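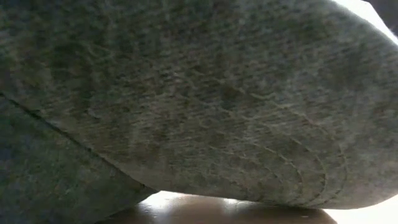

Clilthorpe, May 19, 2023

Soft goods on the Kuvow gripper: which camera position?

ursu_bench
We're comparing two grippers on cloth, the Kuvow two-finger and the Wunholm with the rubber pads. Same arm, same Ursu controller. The first post shows what I get from the low camera when grey fabric is right up against it. Creases are clear enough, but there's hardly any table left to work out height from. Would you move the camera or change the lens?

pinchpoint
Move it. We had ours down low in February and ended up raising it. Once the cloth fills the view you can't tell one layer from two.

ursu_bench
You can in mine. There's a fold line running down the left with the darker layer below it.

pinchpoint
You can, but can the software? Grey on slate grey in shadow is a hard edge to find.

halfduplex
I disagree about raising it. A high camera loses the gap under the cloth, and that gap is what you want when you're deciding when to let go. I'd keep the low one and add a second at 300 mm back.

ursu_bench
I've got a wider low view as well. Bins are clear plastic, which I'm starting to regret.

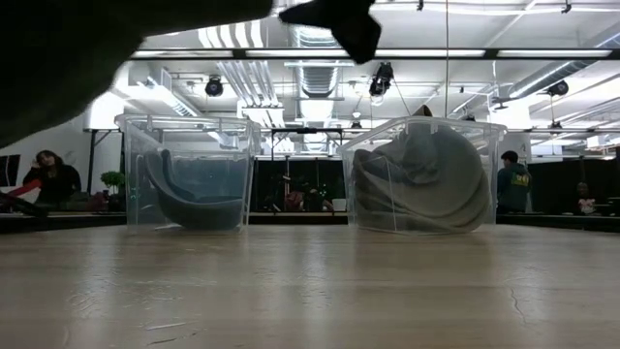
Low view along the table, dark cloth in the left bin, light grey in the right.

halfduplex
That's the one I'd use. You can see how the cloth sits in each bin.

tablesaw_tim
Clear bins are fine for people and poor for depth cameras. The lights and the wall come through the left one. Try a solid bin before you blame either gripper.

pinchpoint
Agreed on the bins. Still think low is wrong. The gripper is blocking the top left corner there.

ursu_bench
Fair. On the numbers, the Wunholm dropped 3 out of 70 picks and the Kuvow dropped 8. Same cloths for both.

tablesaw_tim
Did you use the same closing force? The Kuvow default is too soft for fleece in my experience.

ursu_bench
No, I left both on default. I'll match them and run the 70 again with solid bins.

halfduplex
Change one thing at a time or you won't know which it was. Force first.

ursu_bench
OK, force first, bins after. Camera stays where it is until then.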